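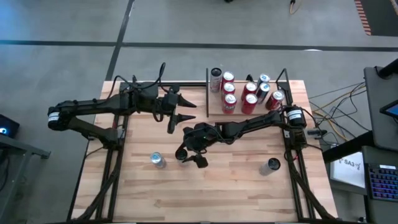
Gulyás asked if the can runs are safe to train on. Not all of them, no.

clostent-cans, README
May 27, 2021

Two-arm can sorting, 2000 episodes. Known fault: right gripper drops its close command when both arms meet mid-table. 683 episodes affected, see bad_ids.txt. Filter them out before training, loader wont do it for you.

E-stop lag on the Widen controller still open. Keep hands off the table untill both arms are parked. Fix due August.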